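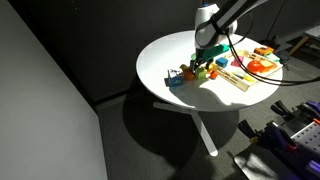
Section 2. Planning and buying your sorting cell

This is the fun part! Before anything is bolted down you get to decide what your Ranon cell will be for, and a good hour with a notepad now will save you a lot of returned parcels later. Have your room plan and your budget sheet beside you.

2.1 Choose the table first

1. Measure the floor area, including the space you need to walk round the cell with the arm stopped.
2. Pick a table before you pick an arm. A plain white round top on a pedestal base is a lovely thing to work with, as small coloured objects show up well on it.
3. Check the reach of the arm against the far edge of the table. The reach figure is on the first page of the Sarantis data sheet.
4. Write down where the cables will run and order lengths to suit, with slack for the wrist to turn.

CAUTION: Do not order the mounting bracket until you know what it will be fixed to. Brackets cut to size cannot be sent back.

2.2 Fill in the budget sheet

5. Enter the arm, gripper and controller on separate lines. If they come as a Pondedance bundle, use part number 1010 and leave the other two lines blank.
6. Enter the small things – cubes, toy fruit, a bowl, a shallow wooden tray. They cost very little and you will be delighted by how much practice you can get out of them.
7. Add a line for lighting. One bright lamp over the table may be all you need, but try it in your own room before buying a second.
8. Add spare fingertips.
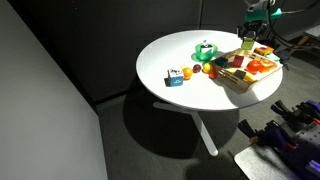
Jahangir Weerakoon: I'd put the spare fingertips higher up the list. We left them off our first order, and the delivery charge for sending them separately came to more than the tips did.

Good point, and well worth copying. Put step 8 on the same order as step 5 if you can.

NOTE: The Nostura budget template has 16 rows. If you run out, add rows above the total, never below it, or they will be left out of the sum.

2.3 Plan the practice layout

9. Decide which objects start inside the tray and which start outside it. Mix shapes early on – a cube and a banana ask very different things of a gripper.
10. Set up the table by hand and take a photo for your planning folder. 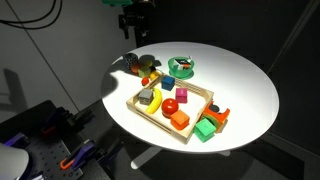
Fig. 2.3 Practice layout with tray, bowl, cubes and toy fruit.

11. Note any object you expect to be wider than the open gripper and check it against the data sheet. Swap it for a smaller one before you order a full set.
12. Save the finished sheet as form 2373 and keep a printed copy with the cell. You will want it again when you fill in the maintenance plan in Section 3.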